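Kirkex, groupe de travail « Pictogrammes et clavier »
Compte rendu de la réunion du 9 janvier 2020

Présents : l'équipe dessin, l'équipe clavier, l'accessibilité, le support, la traduction. Le marketing a rejoint la séance au point 3 et l'a quittée au point 3.
Excusée : l'équipe juridique, qui a lu l'ordre du jour.

1. Approbation du compte rendu précédent

Approuvé après une correction. Le verbe « valider », employé à propos du nouveau visage qui bâille, est remplacé par « ne pas s'opposer à ». L'équipe dessin demande que la nuance soit conservée dans les archives. Elle l'est.

2. Refonte du jeu Brokano

L'équipe dessin présente l'état d'avancement de Brokano, le jeu de pictogrammes qui remplacera l'actuel dans la prochaine version du clavier. Sur les 93 visages à redessiner, 67 sont terminés. Les autres sont dits « en bonne voie », expression déjà relevée au compte rendu précédent et au compte rendu d'avant.

Le support rappelle que le visage légèrement souriant continue d'être lu comme une menace par une partie des utilisateurs. L'équipe dessin répond que la bouche a été relevée d'un pixel. Le support demande si un pixel suffit à faire la différence entre la politesse et l'hostilité. On procède à une comparaison sur écran. Les avis se partagent, puis se durcissent. Il est convenu de refaire le test à la taille réelle, celle d'une ligne de message, plutôt qu'en projection sur un mur.

Les mains posent un autre problème. Le pouce de la main ouverte, dans la version sombre, se confond avec le fond de la bulle de conversation. L'équipe dessin propose un contour clair. L'accessibilité soutient le contour clair. L'équipe clavier s'y oppose au motif que le contour donne à la main l'air d'un autocollant. L'équipe dessin fait observer que beaucoup de gens aiment les autocollants. Contour adopté, réserve de l'équipe clavier notée à sa demande.

La section nourriture est examinée rapidement. Le fromage ressemble toujours à une cale de porte. La traduction, qui n'avait pas été consultée, estime que c'est un problème national.

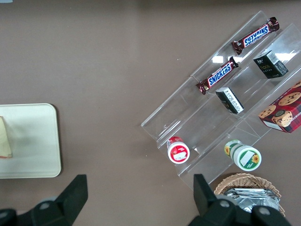

Reste la question du croissant, ouverte depuis l'automne. La version actuelle est symétrique, la nouvelle ne l'est plus et l'équipe dessin tient à cette dissymétrie, qu'elle juge plus artisanale. Le support craint qu'on le prenne pour un crustacé. Le fichier du croissant et celui de la crevette sont affichés côte à côte. Un silence. L'équipe dessin reprend le croissant.

3. Nom public du jeu

Le marketing expose que « Brokano » était un nom de code et n'a jamais été pensé pour le public. Il propose « Rekildale ». On lui fait remarquer que Rekildale est déjà le nom de l'outil interne qui convertit les fichiers de police, lequel tombe en panne assez souvent pour que le mot ait pris, dans les couloirs, un sens particulier. Le marketing n'en avait pas connaissance et trouve l'objection « très interne ». Plusieurs participants confirment qu'elle l'est.

Le point est reporté. Le marketing enverra une nouvelle liste. Il est prié de vérifier auparavant que les noms proposés ne désignent pas déjà quelque chose de cassé.

4. Compatibilité avec les anciennes versions

L'équipe clavier présente les résultats des essais sur les 6 versions du système encore prises en charge. Sur 2 d'entre elles, les pictogrammes composés s'affichent en morceaux : la famille devient une file d'attente, et le drapeau se décompose en un drapeau blanc suivi d'un carré vide. L'équipe clavier parle de dégradation acceptable. Le support, qui reçoit les messages, parle d'autre chose.

Trois pistes sont discutées : livrer la police avec l'application, ce qui alourdit le téléchargement ; remplacer les pictogrammes composés par une image au moment de l'envoi, ce qui fâche l'accessibilité ; abandonner les versions concernées, ce qui réjouit tout le monde sauf leurs utilisateurs. La première piste est retenue, sous réserve que le poids de la police soit réduit. L'équipe clavier signale que la réduction passe par Rekildale. Voir point 3.

5. Descriptions vocales

L'accessibilité a relu les libellés lus par la synthèse vocale. Plusieurs sont restés en anglais, d'autres ont été traduits avec un zèle excessif. Le visage qui pleure de rire est annoncé comme « visage en larmes, hilare, incliné », soit plus de temps qu'il n'en faut pour cesser de rire. Répété cinq fois de suite, usage courant, il décourage les plus patients.

Décision : libellés courts, et regroupement des répétitions (« visage hilare, cinq fois »). La traduction fournira les versions françaises, allemandes et portugaises. Elle demande que l'équipe dessin cesse de modifier l'expression des visages une fois le libellé rédigé. L'équipe dessin en prend note avec une expression qui n'a pas encore de libellé.

6. Recherche dans le clavier

Le moteur de recherche fourni par Hidayat fonctionne correctement avec des mots simples. Avec les accents, il est plus personnel. « Fête » renvoie le gâteau et les confettis, « fete » renvoie les fesses de la pêche, ou du moins la pêche, que chacun interprétera. Hidayat a été prévenu et a répondu que le comportement était conforme à la documentation. La documentation a été consultée ; elle est muette sur la pêche.

L'équipe clavier rédigera une demande d'évolution. En attendant, elle ajoutera une table de correspondance à la main, travail que personne ne s'est disputé et qui lui revient donc.

7. Divers

Les couleurs de cœur. Une demande d'utilisateur réclame un cœur beige. L'équipe dessin n'est pas hostile, mais rappelle que Kirkex suit la norme et n'invente pas de caractères. Le support transmettra la réponse en y mettant les formes.

La salle n'est plus réservable sur deux heures. Les prochaines réunions dureront donc une heure, ou se tiendront debout dans le couloir pour la seconde moitié.

Actions à suivre

Équipe dessin : test du sourire à taille réelle, croissant, visages restants.
Équipe clavier : poids de la police, table des accents, demande à Hidayat.
Accessibilité et traduction : libellés courts.
Support : réponse sur le cœur beige.
Marketing : noms.

Prochaine réunion en février, date à confirmer selon l'état de Rekildale.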